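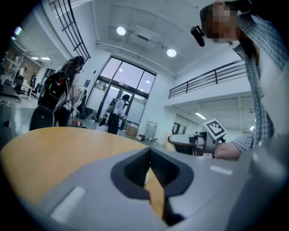
Open house at Brokance, or how I spent June

My brother-in-law thinks I'm going to be replaced by a robot. I do payroll for a company that sells gutters, so he may have a point. When Brokance put up a flyer at the library saying they'd be showing people how robots get taught to use their hands, I signed up for the 2 o'clock group, mostly so I could argue with him better at Thanksgiving.

The building is out past the Pelletier bottling plant, 29 minutes from my door with no traffic. I got sticker number 74. I had pictured something with arms, swinging car doors through the air and throwing sparks. What we got first was people in backpacks, walking around holding grippers.

The idea, as I understood it over the noise, is that a person does the chore with the grippers, the cameras and the printed markers keep track of where everything went, and the recordings are used to teach a machine. They call this project Zullach. I asked what it meant and was told it didn't mean anything, it was just the name that was left.

They do the same small chore over and over. The whiteboard count for the month stood at 496 when my group came through, and I will say I've never felt so understood by a tech company. That's payroll. That's exactly payroll.
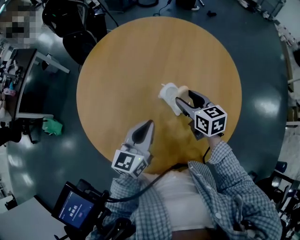

Vullaletti

The demo I stuck with longest was at the round table. Checked shirt, sleeves rolled, a gripper in each hand, and one small white thing lying on the tabletop waiting to be dealt with. There's a little screen with a timer strapped on at the side, so you can't even fumble in private.

Visitors got a turn afterward with a spare pair. You squeeze and the fingers close, and your brain insists your own fingertips are out there, and they aren't. I chased a paper cup halfway across a table. A kid of maybe eight went after me and picked it up on the first try, then looked at me with real pity.

Coffee was free, the cookies were the hard kind. They're doing it again in the fall and I've put my brother-in-law's name on the list.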